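화요일, 오후 4시 넘어서 시작.

벽 패널 이음매부터 확인했다. 패널 두 장이 만나는 세로선은 상판까지 내려오는데, 위쪽은 아주 좁고 아래로 갈수록 조금 벌어진다. 자로 잰 폭은 적지 않는다. 지난번 기록과 측정 위치가 달라 비교가 안 된다. 실리콘은 Bastent 회색으로 정했다. 흰색은 상판에는 맞지만 이음매에는 너무 밝다.

오른쪽 패널 위쪽의 작은 점은 아직 그대로 있다. 긁힘인지 얼룩인지 판단 보류. Oltmanns에 문의할 때 같이 물어볼 것. 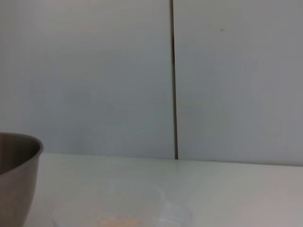

## 계량

금속 볼은 왼쪽에 두고 투명 용기를 앞으로 당겨 놓았다. 용기에 든 것은 연한 주황색 알갱이로, Hesidora 입욕 소금으로 보인다. Ute Kasten이 봉지째 주고 간 것으로, 봉지 포함 1458 g. 빈 봉지 무게는 나중에 따로 잰다.

한 번 분량은 100 g으로 잡았다. 첫 번째는 139 g이 나와서 덜어냈다. 용기를 올린 뒤 영점을 다시 맞추지 않은 것이 원인. 두 번째부터는 용기를 올리고, 영점을 맞추고, 숫자가 멈춘 다음에 부었다. Wunix 저울은 숫자가 멈추기까지 4초 걸린다. 건전지를 바꿔도 같았다.

알갱이가 고와서 숟가락보다 용기로 바로 붓는 편이 덜 흘린다. 볼은 섞을 때만 쓴다. 라벤더 오일은 양을 정하지 못해 오늘은 넣지 않았다.

## 남은 일

- 빈 봉지 무게 측정
- 뚜껑 있는 유리병 주문
- 이음매 먼지 제거 후 실리콘 작업, 마를 때까지 상판 뒤쪽에 물건 두지 않기
- Ute에게 소금 구입처 묻기

저녁은 남은 밥. 9시 전에 저울 껐음.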